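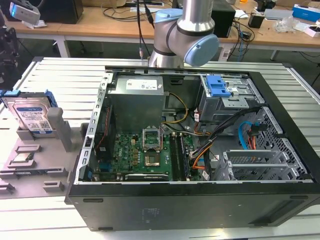
The unit in Plolville was cold until eleven most mornings, so I had got into the habit of working in my coat. My sister said it made me look as if I was about to leave. She came in October, when her job at the bottling plant ended, and she had the key to the side door because I had given it to her years before, when I still thought I might lose mine.

We had agreed she would help until Christmas. The job was simple to say. Grutix had a contract to clear old desktop computers out of schools, and they would pay for a cell that could take a hard drive out of a tower and put another one in without a person standing there. They had asked three firms and me. The firms wanted a year. I had said spring.

"Why spring?" my sister asked.

"It was as far off as I dared say."

She took the stool by the desk and I showed her the pendant, the program and the log. The program was called Ongart, after the road we grew up on, and she didn't say anything about that, though I saw her read it twice. The log was at 1,107. Every attempt had a line, with a word at the end of it. Most of the words were "stopped".

For the first week she did nothing but watch. I found this hard. I would start a run and the arm would come over to the fixture, close on the drive, lift it, carry it across to the tower and begin to lower it at the cage. Then something would touch where it shouldn't, the force would climb, and the arm would stop. I would say what I thought had gone wrong and change a number. She would write something in a school exercise book. Then I would start another run.

"You always change the end," she said, at last. It was dark outside and I had been thinking about soup.

"That's where it fails."

"It fails there. You don't know that it goes wrong there."

I said that it came to the same thing. She said it didn't, and that on the bottling line they'd once spent two months on a capper that was crushing caps, and the trouble had been a guide rail at the other end of the building. I told her this wasn't a bottling line. She shut the exercise book and went to catch her bus.

I stayed on. I ran it another nine or ten times, changing the end, and it stopped every time. Then I sat down with the book, which she had left on the stool, probably on purpose. She had drawn the drive at the fixture, before and after the fingers closed, over and over, in biro. The drawings weren't good. But in each one she had put a small arrow at the top corner of the drive, and the arrows all pointed the same way.

I should say something about the two of us. Our father repaired televisions, and then when people stopped having televisions repaired he repaired whatever he could get. We both used to sit with him. I was the one who was allowed to hold the iron. She was the one who was sent to look for the screw when it dropped. She could find any screw. She would lie with her cheek on the lino and look along the floor, and there it would be. He called me the engineer and I liked it, and I don't think I ever wondered what it was like to be lying on the floor hearing him say it.

When he died the tools came to me. No discussion was had. She got the clock and some money, and I got the tools, and when I took the unit I put them all up on a board and she came and looked at them and said it was nice to see them out.

The next morning I had the heater on before she arrived. I'd bought two bacon rolls. I put hers on the exercise book, and she moved it off because of the grease.

"It tips," I said.

"When the fingers shut. It leans over a bit and then it's leaning all the way across."

"How much, do you reckon?"

"I can't tell from here. What can you see from the hand?"

I hadn't looked at the hand camera since August. I had put it on for the fixture work and then stopped opening the window, as it took up half the screen. We pulled the coats off the second chair so that she could sit close, and I ran the arm over to the drive at a tenth of the speed.
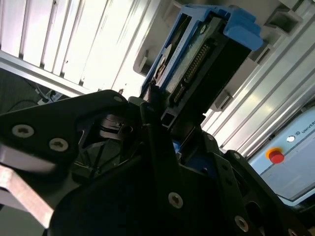

My sister put her glasses on and leaned in until I couldn't see the screen past her head. She wanted it stopped halfway, then moved on, then stopped again, and I did it without arguing. I'd have gone straight to the gripper myself, all those black plates and screws, looking for something loose. She ignored it. She put her fingernail on the row of little gold pins on the drive and held it there. "Those run slantwise," she said. I said the whole picture ran slantwise, the camera was on at an angle. "Then let me see them again when it's shut," she said, "and I'll tell you if they've moved." I closed the fingers. The row slid across her nail, down at one end and up at the other, and she turned round and looked at me over the glasses exactly as he used to.

"Do it again," I said.

She did it again. We did it until the rolls were cold.

The fix took the rest of the week and it was dull. The block that held the drive up in the fixture was a Pleko one, meant for something else, and I had trimmed it by hand in the summer. It was out of true. Packing it wasn't enough, so I drew a new one and left it printing overnight, and she stood at the bench with our father's small file and took the burrs off. I noticed which file it was. She knew where it hung without looking up.

The new block gave us six millimetres more to hold on to. The arm stopped stopping at the mouth of the cage. It began to stop further in, which was a different kind of failure and much better to have, and I started to enjoy the log again. She made me add a column for what the drive was doing when the fingers closed. I said it would slow everything down, and it did.

She also made me turn the tower. I'd had it lying the other way, with the cage on the far side, so that the arm had to reach across the open case with the drive hanging over the memory. It had never hit anything. "It only has to once," she said. So we lifted it together and turned it, and all the positions had to be taught again, and I was short with her for most of an afternoon. At one point I told her that she could go home if she liked. She said she knew she could. She went on holding the torch.

It went in at five in the morning. We shouldn't have been there, but Grutix had rung to say that somebody would be coming up to see it, and neither of us could sleep, and we had each driven over without telling the other. Her car was there when I pulled in. She had the lights on and the kettle going, and the arm was already warming up, running back and forth over nothing.

I pressed start and stood with one hand near the red button as usual. The arm went to the fixture. It closed, and she watched the screen and said, "Level." It lifted, came across, and went down into the cage slowly, with the small wobble I'd put in to help it find the rails. It pushed. I waited for it to stop on force, and it did, only this time it was at the bottom, and the latch clicked, and the fingers opened and came away with nothing in them.

I looked at the log. It said 1,648, and then the time, and then the word I had typed into the program in the spring and not seen since, which was "seated".

"You've spelled it wrong," my sister said.

I had. I'd put an extra e in. I said I would change it.

"Leave it for now," she said. "Run it again. He's not here till ten."

I put the drive back in the fixture. She told me it was in crooked, and I took it out and let her do it.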